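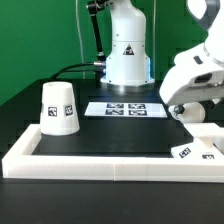 Como montar e calibrar o kit de bancada Etenach para dois braços

Passei boa parte de março com o kit Etenach na bancada e fiquei tão contente com ele que resolvi escrever o passo a passo que eu queria ter encontrado quando abri a embalagem. O manual que vem junto é correto, mas pula justamente a parte dos marcadores, e é ali que a gente perde a tarde.

O que vem no kit

Bandeja preta com borda branca, cartão de calibração com quatro marcadores, objetos brancos já etiquetados (o copo é o meu favorito), suporte para câmera fixa e o software Flarilberg. Os braços são comprados à parte. Eu já tinha os dois, e o kit aceitou ambos sem adaptador!

1. Fixar a base

Prenda a placa de montagem no tampo antes de colocar a bandeja. Aperte os parafusos em cruz, sem forçar, e só depois dê o aperto final. Os cabos saem por trás e precisam de folga: mova o braço à mão até o fim do curso, para os dois lados, e veja se nada estica.

2. Posicionar a bandeja

Encoste a bandeja na frente da base e confira o alcance do segundo braço nos quatro cantos. Nos meus testes o canto mais distante ficava no limite, e puxar a bandeja 2 cm resolveu. Marque a posição com fita, porque você vai esbarrar nela (eu esbarrei).

3. Calibrar com o cartão

Deixe o cartão bem plano na bandeja, entre a base e a área de trabalho, com os quatro marcadores voltados para cima. Se a câmera estiver baixa, eles aparecem achatados e a leitura fica instável. Suba o suporte até o Flarilberg mostrar os quatro contornos em verde e abra o menu Calibrar. São 30 capturas, tiradas sozinhas, e leva menos tempo que passar um café.

O programa dá uma nota no final. Abaixo de 99 eu repito. Parece exagero, mas a diferença aparece na hora de pegar objetos pequenos.

4. Cadastrar o copo

Coloque o copo de boca para baixo, com um marcador virado para a câmera. O bom de ter vários marcadores em volta da parede é que dá para girar o copo à vontade e o programa continua sabendo onde ele está. Cadastre também as peças de faces inclinadas, uma face de cada vez, e cuide para que a borda da bandeja não tape o marcador.

5. Primeira pegada

Comece com a garra apontada para baixo, logo acima da peça, e velocidade em 22 por cento. Desça devagar, feche, suba. Quando o ciclo sair limpo algumas vezes seguidas, aumente a velocidade.

Se algo der errado

Marcador piscando na tela: quase sempre é reflexo. Mude a luminária de lugar antes de mexer no programa.
Garra fechando ao lado da peça: refaça o passo 3, alguém encostou na bandeja.
Programa não acha o segundo braço: reinicie o controlador com o Flarilberg fechado.

A dica da luminária veio da Pallavi Sisodia, no fórum do Flarilberg, e me poupou muita dor de cabeça. Falta testar o modo em que um braço entrega a peça ao outro. Escrevo sobre isso quando os objetos extras chegarem da Meireles.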